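Porridge, mostly

April 27, 2020

I have been meaning to write about porridge since March, when I found myself at home every morning with nowhere to rush off to and a very large bag of oats in the cupboard (900 grams, which felt like a lot at the time and now feels like a snack).
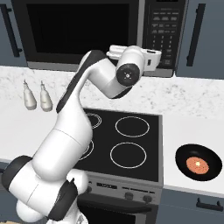
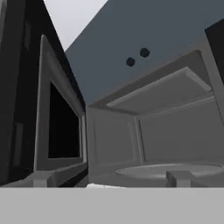

My grandmother made hers in a pan, with water and a good pinch of salt, and she stirred it the whole way through while telling us off for fidgeting. I did it her way for years, and I still do when the weather is grim, but I've grown lazy and most mornings now it's the microwave for me. Mine has a door with a big dark window in it, the same sort as in the second picture, and I stand there peering in like a child at an aquarium, waiting for the oats to climb the side of the bowl! They do climb, too. Use a deeper bowl than you think you need, give it 3 minutes, and stop halfway for a stir.

My old neighbour from Cerngate, Jamshid Vahidi, swears by cardamom and a spoonful of chopped dates, and he was so persuasive on the telephone that I gave in and tried it. Lovely, it was, and the kitchen smelt wonderful until lunch. I've also had a go with grated apple, and with the last of the marmalade, which I wouldn't do again.

Next I want to try soaking the oats overnight, if I can remember to do it before bed.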